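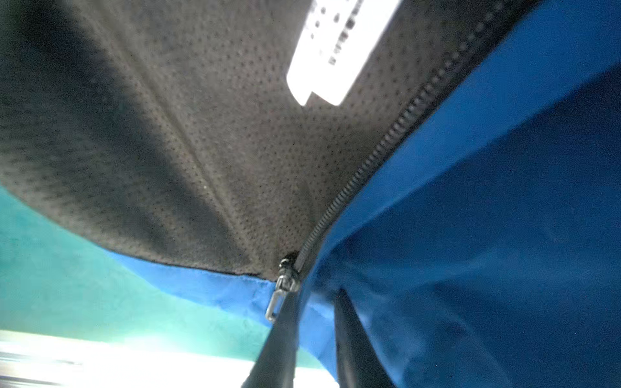

A gripper at the zip of a blue garment with a dark mesh lining. Garment handling at Fladport has been suspended on one line.

Filed under: Site News | Safety Notices

Robotic garment handling on the Zuswood line at Fladport was suspended on June 11, 2022 after a gripper failed to release a jacket when commanded to do so. No member of staff was injured. The line will remain out of use until an internal review has been completed.

The fault arose during the fastening check, in which the arm takes hold of the outer fabric beside the zip and draws the slider along by its pull tab. According to the initial report, one finger of the gripper caught a fold of the shell fabric and carried it into the finger joint. The control software, supplied under the Stimus programme, recorded the grip as open and allowed the arm to begin its return movement with the garment still attached.

The arm travelled for 11 seconds before an operator used the emergency stop. During that time the jacket was pulled across the work surface and its zip was torn from the lining. A guard panel on the near side of the cell was also bent and has been removed for repair.

The review will consider two separate matters. The first is mechanical, and concerns the gap at the base of each finger, where thin and slippery fabrics can gather. The second concerns the software, which relied on the position of the motor to decide whether the gripper was open and made no further check that the item had been let go. The arm should not have been able to move at normal speed while this remained in doubt.

Records show that the line had handled 3936 garments since it entered service in March. Three earlier stoppages were logged as fabric snags and cleared by hand. They were not passed to the safety office, as the procedure then in force required a report only where equipment had been damaged. The procedure has been changed with immediate effect, and every snag involving a gripper must now be reported before the line is restarted.

Staff are reminded that no garment is to be freed by hand until the arm has been isolated and the isolation has been confirmed at the panel. The emergency stop alone does not meet this requirement.

A similar cell at the Paewai site uses the same type of finger and has been limited to heavier items for the time being. Managers there have been asked to inspect the finger joints at the start of each shift and to keep a written record of any loose thread or fabric found.

Before the Zuswood line returns to service, a revised finger with a closed joint will be fitted and tested over 3000 cycles on lightweight fabrics. The software will also be altered so that the arm stops if any load remains on the gripper after release. A further 100 garments will then be handled at reduced speed with an operator present throughout.

Garments awaiting inspection have been moved to the manual benches, and some orders may be delayed. The findings of the review will be made available to staff at both sites.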